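Sorting day at the Kinlow Toy Library

The construction shelf is back in order. Anyone who borrowed from it in spring will know what it had come to: nuts in the train box, wheels in with the farm animals, and three different makes of plastic bolt jumbled into whatever tub had room. We closed the desk on a Monday in November and went through the lot.

Awuor Nyanda had asked for six people and got nine, so we split across the two long tables and put the overflow on the carpet by the puzzle racks. The tubs were tipped out one at a time. It was tempting to empty everything at once, and last year we did, and spent until dark putting it back. This time each tub was finished, labelled and on the shelf before the next was opened.

By the end we had 2,378 pieces sorted and bagged. That is the construction shelf only and leaves out the wooden blocks, which are counted separately when the sets go out on loan. The old register had us down for 2,000 even, a figure that looks to have been somebody's guess when the library was still in the church hall.

How it is organised now

The sets are kept by thread size. Colour was how we used to do it, and it looked tidy on the shelf, but a blue nut from one make will not go on a blue bolt from another, and children were taking home bags in which nothing fitted. Mwende Nyamweya made up a gauge from a strip of board with one nut from each size glued along it. If a bolt turns into the nut by hand, it belongs in that group. If it has to be forced, try the next one along. The gauge hangs on a string at the end of the shelf and should stay there please.

Group one is the chunky bolts with the big six-sided heads, for the youngest borrowers. There are 878 pieces in this group including nuts, plates and the short spanners. They are now in the four deep tubs on the bottom shelf, where a two-year-old can get at them.

Group two is the medium pieces, mostly from the Belitura sets that came to us when the preschool on Station Street closed. The Belitura plates are in good condition, though two of the axle blocks are split and have been put aside.

Group three is the fine-thread pieces from the Uva kits. These have small parts and stay on the top shelf. They go out to families with children over five, and the desk will check before lending. The Uva kits are still in their original cases and each case has a contents list inside the lid. Please read it with your child when you pack up. Most of what we lose from this shelf is lost from these kits.

There were 158 pieces we could not place at all. They have gone into a biscuit tin on the desk marked Strays. If you are missing something from a set at home, have a look through it, and if you find you have something of ours in the bottom of the toy box, the tin is the place to drop it. There is no fine and you do not need to give your name.

The trays

We have also stopped sending the small sets out in drawstring bags. The bags were easy to store, but the pieces worked their way into the seams and the cords were a worry with little ones. Group one sets now go home with a shallow tray to play on, so the bolts stay put instead of rolling under the couch.

Josphat Masanja gave the trays a wash in the kitchen sink and stacked them to drain overnight. If yours comes back with paint or playdough on it, warm water and a soft cloth is enough. Please don't put them in the dishwasher. One of the old ones went in on the hot cycle and has not sat flat since. 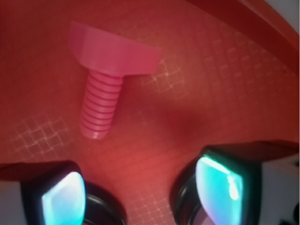
A pink bolt from group one on a red-orange tray.

Borrowing from the shelf

Loans are for three weeks as before. You may take one construction set at a time along with your usual two toys and a puzzle. If nobody has asked for the set you have, it can be renewed once, at the desk or by leaving a message on the phone.

When you return a set, allow five minutes for it to be checked in. Mwajuma Mwakyusa is on the desk most mornings from half past nine and has the contents lists in the green folder. It goes faster if the nuts are taken off the bolts first — children like to do this part, and the chunky ones are good practice for small hands. Pieces with bite marks are fine if the plastic is smooth. Anything cracked or with a sharp edge should be handed over separately so that it can come out of the set.

A few parents asked on the day whether the different makes could be mixed at home. Plates and blocks can be, and make for bigger buildings. Bolts and nuts should be kept to their own group. A thread that has been forced once is usually spoiled, and we have a good handful of those in the bin already.

Still wanted

We are short of nuts in group one. There are plenty of bolts and not enough to go on the end of them, which makes for a dull afternoon. If you have chunky plastic nuts at home that your children have outgrown, bring them in and Mwende will try them on the gauge. Odd colours are no trouble.

We could also use clear tubs with lids that close properly, about the size of a shoebox, and a second label printer cartridge for the machine in the cupboard.

The next job is the dress-up rack, which Adhiambo Mwaipopo has offered to take on. She would like to hear from anyone who can sew on a press stud or replace elastic. The work can be done at home and she will bring it round to you. The puppets will wait until after the holidays.

Thanks to Gündoğdu bakery for the rolls and the tray of spinach pastries, which were gone by eleven, and to the families who minded each other's children in the yard while we worked. The desk is open at its normal hours again and the construction shelf can be borrowed from straight away.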